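Foltska is a mystery film written and directed by Hélène Marchand, and a fond, rather unhurried one it is too. It runs for 100 minutes and was released on Aug 20, 2021, after a first showing in the seaside town of Rukcombe, where most of it is set.

The story follows a retired piano tuner, aged 59, who comes home to sort out her late brother's house and finds letters addressed to a woman the family has never heard of. Her search for this stranger takes up the greater part of the film, with plenty of cups of tea and wrong turnings along the way.
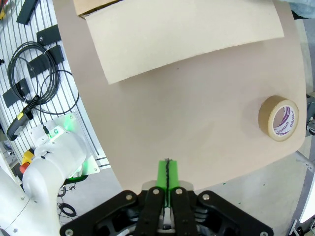

Marchand wrote the script over two winters and kept the cast small, so that nearly every scene is a conversation between 2 people. Reviewers were generous about the quiet humour and the lovely closing walk along the harbour wall, though several felt (and not unkindly) that the middle stretch wandered. A shorter cut was later prepared for television, leaving out the ferry scenes.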